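Service Desk — Automation Support
Ticket 418
Asset: Konlow parallel gripper on cell arm, simulated cell (digital twin of the Feng crate line)
Site: Hilirska
Opened by: Shift Operations
Assigned to: Cuiping Kang
Priority: Medium
Status: Resolved, monitoring

Summary
The gripper in the simulated cell reports "closed, no part" while the fingers remain open. The fault appears after a reset of the cell and blocks the start of any pick program. The physical cell is not affected and remains in production.

Initial report, 07:40
Operations states that the overnight pick run stopped at cycle 76 of 2500. The operator cleared the alarm and restarted the run twice. On both attempts the program stopped at the first grip check. No changes to the pick program were recorded for the previous shift. A copy of the run log has been attached to this ticket.

Entry 1, 08:25, C. Kang
Log reviewed. The close command was issued and acknowledged, but the finger position value did not change after cycle 76. The status bit for "closed" was set all the same. The grip check compares the status bit with the part sensor, found no part, and raised the alarm as designed. The check itself is therefore working and should not be bypassed. Operations has been asked to leave the run stopped until further notice.

Entry 2, 09:10, C. Kang
Cell reloaded from the saved state in Polari. Gripper commanded to full open and the program paused before the first approach, so that the finger pose could be compared with the reported value. The wrist view was used for this comparison, as the overview camera does not show the fingers clearly from its present position.

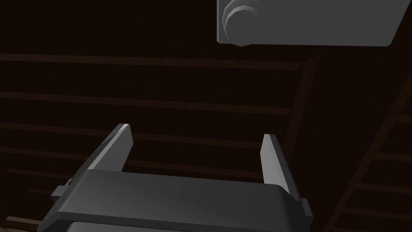 The reported value at this point was zero, the value assigned to a fully closed gripper. The controller and the model were therefore in disagreement before any motion had been requested. This rules out a collision or a stuck part as the source of the alarm, and the request to inspect the crate model for stray contact surfaces has been withdrawn.

Entry 3, 10:35, C. Kang
Joint settings compared with the release copy. The left finger is the driven joint and the right finger is set to follow it. In the release copy, the position value is read from the driven joint. In the copy now in use, it is read from the right finger through an older joint name that no longer exists in the model. The interface returns zero when a name cannot be found and gives no warning.

The older name came in with the gripper settings file restored in October. The mismatch had no effect as long as the cell kept its previous readings in memory. The log shows an automatic reset of the cell during cycle 76, after which the value was read fresh and came back as zero. The cause of that reset is a separate matter — see Open items.

Entry 4, 11:20, C. Kang
Corrective action taken:
Joint name corrected in the gripper settings file.
Position value returned to the driven joint.
Startup check added. The cell will now refuse to start if a listed joint name is missing from the model.
Settings file locked against restore without approval from Automation Support.

Gripper opened and closed 6 times from the manual panel. The reported value agreed with the commanded value on each occasion. The cell was then reset and the test repeated with the same result.

Entry 5, 14:50, C. Kang
Pick program restarted from cycle 1 at the request of Operations. The run passed cycle 76 without alarm and is continuing. The finger position value is being written to the log at every grip check for the duration of this run.

Comment from Shift Operations, 15:05
Operations requests confirmation that the physical cell does not use the same settings file.

Reply, 15:15, C. Kang
Confirmed. The physical cell reads its settings from the controller and was not included in the October restore. Its joint names were checked this afternoon and no change is needed.

Open items
Cause of the automatic reset during cycle 76. Polari event records have been requested.
Overview camera in the simulated cell to be moved so that both fingers can be checked without switching views.
Restore procedure to be updated to include a comparison of joint names — owner to be assigned by Automation Support.

This ticket will remain under monitoring until the full run of 2500 cycles is complete. If the alarm returns, operators should leave the cell in its stopped state, save the log, and add an entry to this ticket. The alarm should not be cleared before the log has been saved.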